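Do You Need to Buy Anything to Fix Desk Cables?

By Nafula Nyaga

2172 views | 200 shares | 2 comments

Every few months somebody tries to sell me a cable tray. The latest was the Kadex, which clamps under the desk and is supposed to make cords vanish. I had it up for two weeks in July. The cords did vanish, and then I had to lie on the carpet every time I wanted to unplug one.

I'm not convinced by zip ties either. They look great until you swap a charger, and then you're sawing at plastic next to a live cord. Use hook-and-loop strips, or the twist tie off a bread bag.

Labels I'll allow. Masking tape and a pen, at the plug end. Skip the color-coded kits, you won't remember what purple meant.

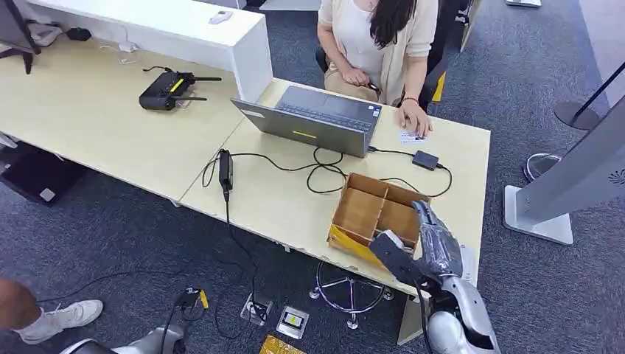
Power bricks are where most of the advice falls apart. The tidy-desk people want them in a fabric sleeve, and I don't like wrapping up something that gets warm. Leaving the brick near the front of the desk is no better when its cord drops over the edge to an outlet in the floor, because one knee can take the lot down. Push it to the back and run the cord down a desk leg. Loops of wire across the top can be gathered in one strip, loosely. And a cardboard box with dividers, like the three-part one sitting out by the laptop, does the job of those Cornano organizers for nothing. Chargers in one slot, adapters in another. Fold the flaps out of the way or you'll stop using it.

Check it again in a month. Mine was a mess by then.

2 comments

Related
Drawer dividers: is cardboard good enough?
Does the Plusen cord cover stay stuck?
Cleaning a keyboard without the gel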